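Review: Vundska Stacking Storage Bin
Published by the Landry Household Goods Review, Nov 29, 2024

The Vundska bin is intended for garages, pantries and mudrooms. Our office purchased two units at the regular retail price in September and kept them in daily use as storage for winter clothing and canned goods.

The walls remained straight under a full load, and the rim is comfortable to grip. The lid is less satisfactory -- it must be pressed down at each corner before it will close. 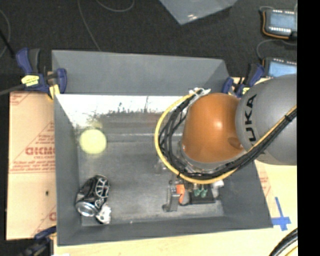
Buyers with narrow shelves should measure first. The Rarisari bin costs less and fits tighter spaces, but its lid does not lock. We recommend the Vundska for general household use.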